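About Rotiren

Evening classes in bookkeeping, letter writing and other unglamorous skills, taught in Illville. 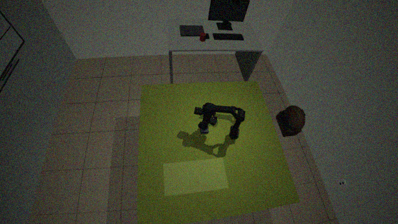 How we started

Rotiren began in the back of a shoe repair shop on Marinescu Street. Harsh Khurana had spent 11 years doing the books for small businesses and had reached the point where he could guess a shop's finances from the state of its stapler. He kept meeting owners who were very good at fixing shoes, or baking, or putting up fences, and who kept their receipts in a bread bag. They weren't careless people. They had just never been shown, and by the time you own a business it feels late to ask what "accrued" means.

So he ran a class. Four people signed up, one of them by mistake (she thought it was about book binding, and she stayed anyway and now does her own quarterly taxes). The shoe shop closed at six and the class started at six fifteen, so everyone learned double entry with a strong smell of glue in the room. Some of our older students say they still can't balance a ledger without thinking of heels.

The name was supposed to be temporary. Harsh made it up to fill a box on a form, the form went through, and changing it costs forty dollars plus a morning at the county office. We have since grown attached to it. People ask if it's Romanian. We say it might be.

What we teach

Bookkeeping is still the main thing. The basic course runs one evening a week and starts from the bread bag. You bring your own paperwork, however bad, and we work on that. We gave up on made-up companies after a student pointed out that the one in the textbook had sold lamps for a whole year without a single customer paying late.

Business Letters is our second oldest course and the one with the waiting list. It covers how to ask for money you are owed, how to turn down work politely, how to complain to a supplier you still need, and how to apologize in under a page. There is a whole evening on email subject lines. It gets heated.

Pricing Your Work is for people who charge too little, who turn out to be nearly everyone who signs up. The first assignment is to say your hourly rate out loud to another adult without adding "but we can talk about it." Most of the class fails it the first time.

Filing is a single session. We tried to make it longer and couldn't.

We also offer Spreadsheets for People Who Have Been Avoiding Them. Bring a laptop and its charger. We own 2 spare chargers and neither of them fits anything.

Who teaches here

All our teachers have day jobs in the thing they teach, or had one until they retired. Harsh still takes the basic bookkeeping course himself every September and is unreasonably cheerful about depreciation. The letters course is taught by a former complaints manager for a furniture store, who has read more angry mail than most people will ever write and grades it on style. Pricing is shared between a plumber and a wedding florist. They disagree about deposits and you will hear both sides.

We pay our teachers properly. This is less common in evening schools than you'd hope, and it would be awkward to run a pricing class otherwise.

Where we are

We left the shoe shop when the basic class outgrew the floor and moved into the upper story of the Tromimside Building, three blocks from the bus station. The stairs are steep. The elevator works and is slow, so leave a few minutes for it. Parking behind the building is free after six, apart from the spaces marked for the dentist, who checks.

Coffee is provided. We have had comments about the coffee and have read all of them.

How the classes work

Groups are kept small enough that the teacher can look at your actual papers. We run 3 terms a year, with a break in summer when no one in Illville wants to think about invoices. If you miss a week you can sit in on another group, provided you call ahead. There are no exams. You get a certificate at the end if you want one; about half the class does, and the rest say they would only have to file it.

Fees are listed on the courses page and include all handouts. You can pay in installments. If you pay late we will send you a letter, and it will be a good one, as the advanced students write them for practice.

What we don't do

We don't do your taxes for you. We don't give legal advice, even in the elevator. We don't promise that your business will grow, or that you will find your passion, or that anything will be unlocked. What you should have by the end of the basic course is a set of books you can open without dread and a fair idea of whether you made money last month.

Getting in touch

The office is open on weekday afternoons and during evening classes. Calling works better than email, though if you do email, please use a clear subject line. The letters teacher sees the inbox too.

Page last updated Monday, March 18, 2019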